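费尔克波特音乐厅公布秋季演出安排 杜兰乐团八月三十一日起开放预售

本报讯 费尔克波特(Fekport)音乐厅管理处日前发布公告,公布本年度秋季演出季的曲目与场次安排。驻厅团体杜兰(Doolan)室内乐团将担任开幕演出,来自格拉德布里奇(Grudbridge)的民谣组合费勒尔(Felell)将于演出季中段登台。2026年8月31日上午十时起,票务窗口与线上售票系统同步开放预售。

公告称,本季演出共设40场,涵盖室内乐、民谣、合唱与管风琴独奏四个门类。与上一演出季相比,民谣类场次有所增加,管风琴独奏则由原先的晚间时段调整至周末午后,以方便携带儿童的家庭及居住在城郊的听众往返。

开幕音乐会分上下两个半场。上半场为弦乐四重奏与单簧管五重奏各一部,下半场由乐团全体成员演奏一部近年委约创作的组曲。该组曲共分六个乐章,取材于当地渔港流传的劳动号子,首演于今年二月,此次为修订后的版本首次公开演出。修订主要涉及第二、第五乐章的配器,原稿中的打击乐声部有所删减,并新增一段中提琴独奏。

费勒尔组合的演出为单场音乐会,不设伴奏乐队。该组合以多声部人声与拨弦乐器见长,曲目多为旧时歌谣的改编,歌词保留方言原貌。主办方将在节目册中附上歌词对照,供听众参阅。该场演出全长九十分钟,不设中场休息,迟到的听众须在曲目间隙由引座人员带领入场。
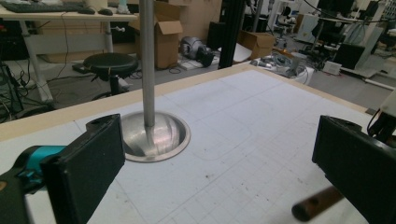

座位方面,音乐厅主厅现有座位598个,本季面向公众发售539个,其余座位留作工作席、无障碍席陪同座位及设备占用。池座前三排在合唱类演出中不予发售。楼座两侧部分座位视线受立柱遮挡,票面已予以注明,票价相应下调。购票者如对座位视线有疑问,可于购票前向票务窗口查询座位图。

管理处表示,主厅在夏季停演期间完成了例行检修,内容包括舞台地板打磨、楼座扶手加固以及通风系统滤网更换。检修期间,舞台后方的反声板重新作了角度调整。杜兰室内乐团已于本月中旬进行两次试奏,乐团方面认为低音声部的清晰度较此前有所改善,中后排座位的听感更为均匀。管理处将在开幕演出后收集听众意见,再行决定是否作进一步调整。

与演出配套的公益活动照常举行。每场室内乐演出开始前四十五分钟,音乐厅侧厅设有导赏讲座,由乐团成员讲解当晚曲目的创作背景与结构,凭当日演出票即可入场。合唱类演出另设公开排练,对中小学师生开放,学校须提前两周以书面形式提出申请,每校名额以一个班级为限。

管风琴独奏系列今年安排四场。前三场以传统曲目为主,第四场为即兴演奏专场,听众可于入场时将主题旋律写于卡片投入征集箱,由演奏者当场选取。该系列演出期间,主厅内不得使用任何录音录像设备。

购票须知

一、预售首周每人每场限购四张,首周结束后不再设限。线上购票者须于付款后自行保存电子票据,入场时出示即可,无需另行换取纸质票。

二、在校学生与年满六十五周岁者可享受优惠票价,入场时须出示有效证件。优惠票不得转让。因证件不符而无法入场的,可在票务窗口补足差价后入场。

三、套票分为“室内乐套票”与“民谣合唱套票”两种,每种包含五场演出,售价均为48元。套票持有者如因故无法出席其中一场,可于该场演出前三日申请更换为同类别的其他场次,每套限更换一次。

四、已售出的单场票原则上不予退款。如遇演出取消或延期,票款将按原支付途径退回,处理时间为十个工作日。

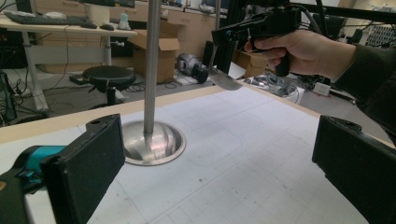
入场与交通

音乐厅正门于演出开始前一小时开放。随身携带的大件行李及雨具须寄存于大厅左侧的衣帽间,寄存不另收费。六周岁以下儿童不进入主厅,家庭专场及管风琴午后场除外。使用轮椅的听众请由东侧坡道入场,并于购票时向工作人员说明,以便预留座位。

晚间演出结束后,市内公交末班车将在音乐厅站延时停靠十五分钟。格拉德布里奇方向的听众可乘坐音乐厅安排的接驳班车,该班车仅在费勒尔组合演出当晚运行,须在购票时一并登记,单程免费。演出期间,音乐厅北侧广场不对社会车辆开放,自驾听众请使用河滨路停车场。

票务窗口设于音乐厅正门右侧,开放时间为每日上午十时至下午六时,演出当日延长至开演后半小时。团体购票满二十张者,请与票务部门另行联系。本季完整节目单已在音乐厅大厅张贴,纸质节目册可于票务窗口免费领取。

管理处同时提醒,曲目与演出顺序如有变动,以演出当日大厅公示为准。冬季演出季的安排尚在拟定之中,具体日程将另行公布。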